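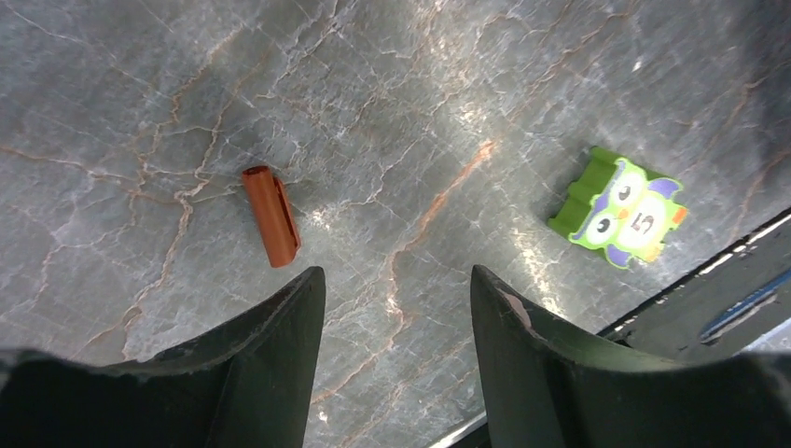

Search this site Go

# Lilledau blocks – read me first

Hi! This folder is my running list of the kids' building blocks I photograph on stone counters at home – mostly gray marble with rusty veins, which I love and which hides small toys way too well. There are 333 photos so far, in 8 folders.

**Labels:** I go by color, then shape, then any number printed on the block. So the lime-green owl is `green_owl_5`, and the plain orange-red one is `orange_long`. Animals lying on their side keep the same label (I changed my mind on this in July, so three old folders still say `_side`).

**Known problems:** glare! Polished stone bounces light right between the blocks, and I haven't fixed the brightness.

Use it however you like – just mention Lilledau.

Last updated: 31 March 2021

This site uses cookies. Accept Decline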